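Reading the Lease Before You Sign It

Posted in: Renting, Moving House
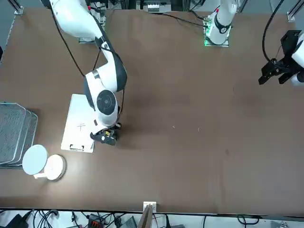 I signed a lease in February for a one-bedroom in Handby, and I read it twice before I did. The first time was on my phone, and I missed most of what mattered. The second time I printed it and went through it with a pen. A white clipboard with a metal clip along one edge is all you need for this, and it lets you stand in the kitchen and check the paper against the room. I put a small mark next to anything I wanted changed or explained.

I ended up with 3 marks. The rent was listed as 2090 a month, same as the ad, but there was a separate charge of 391 for "building services" that the ad left out. I asked Mark Anthony Macapagal, the letting agent, what it covered. He said trash, hallway cleaning and the first year of the parking permit. I don't have a car. He went back to the owner and they took the parking part off.

The second mark was the notice period. It said 60 days in one place and 30 in another - they fixed it to 30.

The third was paint. I still don't have that one in writing, only in an email, so I saved the email with the lease.

I also looked at a place in Cilovico, on the top floor. It was cheaper, but they wouldn't send the lease until I had paid a deposit, so I passed.

Next post will be about the move-in inspection.

Contact | Copyright, all rights reserved | Back to top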